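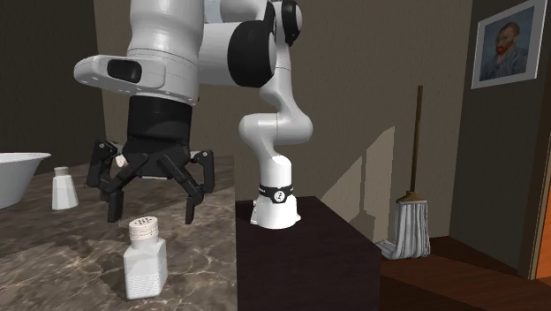
2 min read

Category: Residents' Meetings

Minutes of the Grernville Community Garden Meeting
Wednesday, November 1, 2023, in the Itach Street hall

The meeting was opened at the usual hour. The minutes of the September meeting were read and accepted with one correction: the word "compost" was missing in item 2.

Water. The bill from Cusix for the last quarter is $1,712. It is higher than we expected. Members believe that the tap near the Mokgethi Road gate is leaking. It was agreed to ask a plumber for a quote before any payment for repairs is made.

Plots. Three plots are free at the moment. They will be offered to the people on the waiting list, in the order of the list. The members who gave up their plots have returned the keys to the shed.

Mulch. A trailer load was ordered for the flower beds beside the footpath. Members are kindly asked not to park their utes on the grass when it is delivered.

Colour of the new fence. There was a long discussion. Dark green received the most votes, and grey will be used only for the gate.

Other business. It was asked whether dogs may come inside on a lead. The matter was left for the next meeting.

The meeting was closed and tea was served.

© Grernville Community Garden | Contact us | Back to top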